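Dandatby Small Items

README, last edited August 15, 2022

Dandatby Small Items is a set of 3,032 photos of household odds and ends lying together in a paper bowl. Hanyu Zhong put the items together and Zhuoran Jiang wrote the labels. Questions about either go to the Edari issue page.

Contents

photos/ holds the pictures, in 9 folders by session
labels.csv has one row per visible item
items.txt lists the label names with short notes
holdout.txt names 200 photos kept back for testing

The bowl

The bowl is brown kraft paper, crumpled into shape and folded over at the rim. Black tape holds the rim where the paper would not stay put. It was remade in December and the folds changed, so do not use the rim to line up photos from different sessions.

The items are everyday things — a green dimpled ball, a yellow sponge with a dark green scouring side, a gray plush animal, crumpled white paper. Loose string is labeled too, even when only a short piece shows.
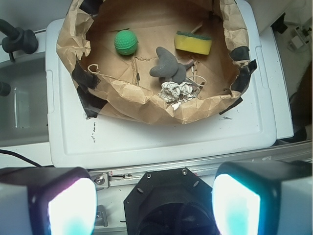
Label notes

The sponge gets one label for both layers.
The plush toy is "plush", with no animal name.
Printed marks on the paper wad are not transcribed.
String is one label per photo, however many strands there are.
The bowl, the tape and the bin lid under it are not labeled.

Known problems

In 4 photos the ball is labeled "fruit". These will be fixed in the next version. Thin sticks near the rim were skipped in the early sessions and labeled "stick" later on.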